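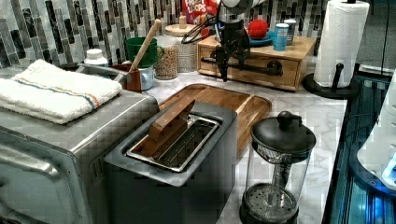 Figure 4.1 A robot arm working above a wooden drawer unit on a kitchen counter.

Chapter 4
What a Standard Can and Cannot Promise

Most people who buy a robot will never read the standard it was built to. They will see a mark on a plate, or a line in a brochure that says the product "meets all applicable requirements," and they will take it to mean that the machine is safe. This chapter argues that the line means a good deal less than that, and sometimes close to nothing, until somebody asks which requirements were thought applicable and who did the thinking.

Take the kitchen in Figure 4.1. The gripper points down toward the front of a drawer unit. Within a short distance there is a glass French press, a toaster with a wooden tong resting in its slot, a towel folded over the top of a toaster oven, and glass jars along the back wall. A factory engineer would want to know why any of these were inside the work area. A cook would wonder where else they were supposed to go. Both have a point, and the trouble with much current guidance is that it was written for the engineer and is now being read out to the cook.

4.1 The fence and what replaced it

For a long time the main rule of robot safety was simple enough to paint on the floor. The robot worked on one side of a fence and people stayed on the other. If the gate opened, the robot stopped. Such a rule can be checked by a person with a clipboard in an afternoon, and it fails in ways that are easy to see: a gate propped open, a switch taped down, a panel removed for cleaning and never put back.

Once arms were sold to work beside people, the fence had to be replaced by something. What replaced it was a set of limits on speed, force, and distance, along with the duty to carry out a risk assessment. The limits are real and the better ones rest on careful measurement. The risk assessment is another matter. It is a document in which the people who want to use the machine list the things that could go wrong, decide how bad each would be, and then decide whether they have done enough about it. Done well, it is the most useful page in the file. Done badly, it looks much the same as when it is done well, and that should worry anyone who has to sign one.

Students often assume that a number in a table settles a question. A force limit for contact with a forearm tells you something about a forearm. It tells you little about a forearm next to a hot surface, and it has nothing to say about a glass jar knocked over by an arm that stayed within every limit it was given. The arm may comply perfectly while the room around it becomes dangerous.

4.2 Reading a claim

We will use one case throughout the chapter. Drastinier is a small maker of arms for home and light commercial kitchens. Its brochure for the Postis arm states that the product was "tested across 153 household tasks with no safety events." Readers new to the field tend to find this reassuring. Before going on, write down what you would need to know in order to agree with them.

You would need, first of all, a definition of a safety event. In the test report behind the brochure, an event was counted only when the emergency stop was pressed. A dropped cup was entered as a task failure. So was a collision with a cabinet door, provided that the operator let the arm recover by itself. None of this was hidden. It was set out in an appendix, and the brochure did not mention the appendix.

You would also want to know where the tasks were carried out. Drastinier used 3 test kitchens, all built by its own staff, all with the same counter height, and all cleared between runs. There is nothing dishonest in a tidy test kitchen. Repeatable tests need one. But a result obtained over a cleared counter should not be quoted to someone whose cutting board, paper towels, and breakfast cereal stay out all week.

Finally, ask who was in the room. The operators had been trained on the arm and stood within reach of the stop button. The brochure was written for households where the nearest adult may be in the next room looking for a phone.

4.3 Whose checklist?

The outside review of the Postis arm was done by Telex, a testing firm, under a checklist of its own. Firms of this kind do necessary work, and we do not suggest that Telex did its work carelessly. The difficulty lies in how checklists grow. An item is added after something goes wrong, and it is seldom taken out. Over the years the list becomes a record of past accidents in past settings. It is strong on pinch points and cable routing. It is weak on anything that has not yet hurt anyone in front of an inspector.

The Telex checklist gave 2 items to the surroundings of the robot. One asked whether the work area was "suitably arranged." The other asked whether the user had been told to keep it that way. A box beside each was ticked. We invite the reader to arrange a kitchen suitably, to say what that means, and then to get another person to come up with the same answer.

A vague requirement is sometimes defended as flexible. It leaves room, the argument goes, for good judgment on site. This is true where there is somebody on site with judgment, time, and permission to say no. Where those are missing, a vague requirement passes everything put in front of it.

4.4 A more modest practice

The Kiều guidelines, which we take up in Section 4.6, start from a narrower promise. They do not ask whether a robot is safe. They ask the maker to state the conditions under which it was tested, in words the user can compare with their own counter, and to say what the robot was never tested near. A maker who has not run the arm beside open glassware must print that sentence. Makers dislike the rule, and their objections deserve a hearing: long lists of warnings go unread, and a frank maker may lose sales to a quiet one. We return to both points, and we are not sure that the guidelines survive the second.

Before you begin Section 4.5, choose a room you use every day. Write one page on what a robot arm could reach from a single fixed point in it, what on that list could break, burn, spill, or fall, and which of those outcomes a force limit would prevent. Keep the page. You will be asked to revise it at the end of the chapter.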